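The Winter I Went Looking for the Draught
Thursday, July 31, 2025

My grandmother used to say you could fly a kite in our front hall, and she wasn't exaggerating by much. I grew up in a weatherboard house on the cold side of Ellwood, with a wood heater in the lounge room and absolutely nothing anywhere else, and every winter morning I did what everybody in my family did, which was get dressed under the doona. Socks first. You left your uniform in the bed overnight so it'd be warm. I was an adult, living in a share house in somebody else's country, before I found out that other people regarded this as a bit odd.

The somebody else was Britt-Marie Dahlgren, my landlady for a year and a half in my twenties, and I still hear her voice every time I put on a second jumper. She'd grown up with proper winters, the sort with snow up to the letterbox, and she wandered around her flat in December in a cotton shirt and bare feet. I turned up with three pairs of thermals. "But where you come from is hot," she said. I tried to explain about Ellwood, the frost on the inside of the bathroom window, the dog's water bowl with a skin of ice on it in the laundry. She looked at me with such pity! She thought we must have been terribly poor. We weren't, we just had an Australian house.

So when I bought my own place two years ago (weatherboard again, I never learn) I swore I'd do it properly. Then I spent the entire budget on the roof. Anyone who's bought an old house will know this story, so I'll skip it, except to say that the man who did the roof was lovely and the amount was not.

Which left draughts. Draughts are what you fix when you can't afford to fix anything else. I borrowed a stick of incense from my daughter's room, waited for a windy night and went round the house in my dressing-gown like some kind of suburban priest, watching the smoke. At the kitchen window it wobbled. At the back door it went flat sideways. In the hall, beside the cupboard where the gas heater used to be, it was sucked into the wall with real enthusiasm, and I stood there for ages just watching it go. All that warm air I'd been paying for! Off to heat the underside of the possums.

I got a bit obsessed after that. I joined an online group for people with cold houses, and it is the friendliest corner of the internet I've ever been in, full of retired engineers and young mums and one bloke in Tasmania who posts the temperature of his bedroom each morning as if it's a shipping forecast. They have opinions about everything. Door snakes are filled with sand, or rice, or (heresy) old stockings. Heavy curtains have to touch the floor and you need a pelmet, and if your mother-in-law ripped the pelmets out because they were dust traps, as mine did, you have to make peace with that in your own time. And gaps! They can talk about gaps until the cows come home. There's foam rod for the deep cracks and gap filler for the skinny ones, rubber for doors that close on a stop, brush for doors that slide or have to clear a wonky floor.
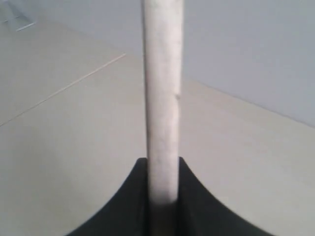
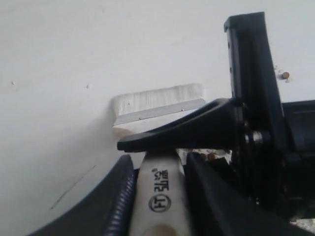
Brush strip in its channel, second picture.

I'm a brush person, it seems. I like that it gives a little. My floorboards rise and fall like a slow sea, and a stiff rubber seal on the back door either dragged on the high spot or hung in mid-air over the low one. I did buy the rubber first, a brand called Pedel, mostly for the packet, and I cut it too short and then cut the replacement too short as well. My husband offered to help with the third and I said something I later apologised for.

The front door took me one Saturday. The back door took three weekends and a new door handle, don't ask. Then I did the chimney in the spare room, which hasn't been used since before we moved in and had a bird's nest in it, an old one, all grey lichen and bits of blue baling twine. I kept the nest. It's on the mantelpiece, looking very smug about the whole business.

And then the money. I added it up on the back of an envelope because I knew I'd be asked. The curtains were the big one, $600 even with the lining from the op shop. Everything else, all the seals and filler and the sad mistakes from Pedel, came to $65. I can't give you a neat before-and-after on the power bill. We had my stepson home for half the winter, with his gaming computer and his forty-minute showers, and any saving we made went down the plughole. What I can tell you is that the hall no longer whistles. I hadn't realised how much it whistled until it stopped. The first windy night I lay awake thinking something was wrong.

There's a catch, naturally. Seal up an old house and the damp that used to blow out through the cracks has to go somewhere, and in ours it went to the bedroom window and sat there in beads every morning. The bloke in Tasmania had warned me about this in capital letters. So now I wake up in my beautifully sealed bedroom and throw the window wide open for ten minutes, in July, in the frost, while my husband says unprintable things from under the covers. You also mustn't go blocking up the vents if you've got a gas heater or an open fire going. Get someone qualified to look at that before you touch a thing, I mean it.

I rang my mum to boast. She's still in the old place at Ellwood, still with the one wood heater, and she listened very politely to all of it, the incense and the brush and the damp, and then she told me she'd never been cold in that house a day in her life. I reminded her about the ice in the dog bowl. She said that was the dog's problem.

I went up to stay with her the following weekend, and I packed a roll of gap filler in my bag, thinking I might do her kitchen window while she was at bowls. It was four degrees in my old bedroom. She'd put a hot water bottle in the bed and the crochet rug on top, the orange one, and I could feel the wind coming up between the boards and lifting the corner of the mat. I slept for ten hours. In the morning I reached down for my clothes, and I'd left them on the chair like a fool, so I lay there for a good while longer and listened to her riddling the grate.

The gap filler's still in my bag. I'll take it up again in spring, when she's feeling more reasonable.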